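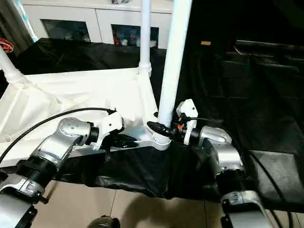
Black fabric over a white tubular frame

Keeping black fabric black

I've washed more black covers than I care to remember, and for years they all went that sad brownish gray. So now mine get cold water, inside out, on the shortest cycle the machine has. I use half the detergent the bottle tells me to (the extra just dries into chalky streaks) and no softener at all!

Cotton that has already faded gets dyed. Weigh it dry first – my last batch was 500 grams, and I dissolved the salt in a separate jug before it went anywhere near the pot. Keep stirring, even when your arm complains.

Lint is easy. A damp rubber glove beats every sticky roller I've bought, and I've bought plenty. Dry everything in the shade, and put covers back on their frames while they're still a tiny bit damp.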